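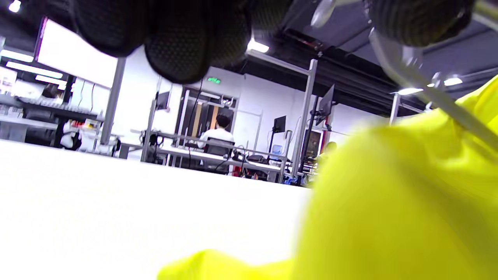 My club is putting together a cloth-folding entry for a student competition in November, and I'm hoping somebody here has been through something like it and can save us a few weeks. We're a college robotics club, mostly second-years, and this is our first project with anything soft. Last year we sorted blocks, which at least keep their shape when you look away! The task is to take a crumpled cloth off a table, spread it out, and fold it into quarters. We're teaching it from demonstrations, so we work the gripper by hand, with a camera riding along, and train on the recordings. We have 151 demonstrations so far, and a lot of them look like this one, with the yellow cloth bunched up close, filling much of the view and very out of focus, while the far side of the room gets a good share of what's left. The white tabletop is in there too, but seen so low that I can't judge where the cloth ends and neither, I suspect, can our model.

So I have two things to ask, and I'm sorry they come in one lump. First, do we keep recordings like these or throw them out and start over? Half the club says the blur is fine, as the model will see the same blur on the day. The other half (I lean this way, but not strongly) thinks we're teaching it to look at the furniture. Second, how many demonstrations did you need before folding started to work at all? We're using a training package called Zinditz, on its default settings, and right now it grabs the cloth nicely, lifts it, and then sort of wanders off to the left. Any help is very welcome, even if it's only "we had that too."

Posted by **corner_to_corner**

---

**juvwood_alum**

We had that too! I was on the Juvwood club team a couple of years back and we did dish towels, so I feel for you. I'll go through it in the order I'd tackle it if I had it to do over.

Keep the recordings, but don't treat them all the same. The blur by itself didn't hurt us much. What hurt was that at the moment of grasping, the camera couldn't see a single corner, so the model had nothing to go on for the next move and picked some sort of average. Your wandering off to the left sounds an awful lot like that. Go through all 151 (put on some music, split it up among you, it's an evening's work) and mark the ones where you can make out at least one edge or corner shortly before the grasp. Train on just those and see if the wandering changes. If it does, you've learned something for the price of an evening.

Then change how you approach the cloth. We used to come in low and flat, and it feels natural when you're holding the thing, but coming in from higher up and tipping down at the end gave us a far better look at the shape. It's slower and your wrist will complain. We also added a pause over the cloth before going in, long enough to say "one towel" out loud, which made us sound ridiculous but kept everyone's timing the same.

About the background: I'd worry a little. A bright screen or a person sitting in the same spot in every recording is an easy thing for a model to hang on to, and the competition hall won't have either one where you're used to them. Turn the table a quarter turn every 30 recordings or so, and do a batch at a different time of day if your room has windows.

As for numbers, we ended up with 1,065 demonstrations, and I'm sure a good third of those were poor. The first fold that I'd call a fold came well before that, once we had split the job into spreading and folding and trained them separately. Do try that split. I wish we'd done it in the first month.

---

**politis_bench**

Get a bigger cloth or a stiffer one. We went from a thin one to a heavy cotton napkin and it was much easier. Check the rules first though, some events hand you the cloth.

---

**pravden_maker**

I help out with the Pravden student group, and I agree with most of the long answer, but I'd be more careful about dropping recordings. When ours threw out everything that looked messy, the model did very well on neat cloths and froze on a really bunched-up one, and of course the bunched-up one was the whole task. We put 11 of the ugliest ones back in and recorded more that started just as badly but were finished cleanly by whoever had the steadiest hands.

Also have a look at whether Zinditz is cropping your video before training. Ours was trimming the sides and we didn't notice for ages. Save a few of the cropped pictures to a folder and just look at them. If the cloth takes up a whole side of the view, as it does on the right of yours, a crop could be taking away edges you think the model has.

A second camera over the table helped us too, if your rules allow one and you can find somewhere to clamp it.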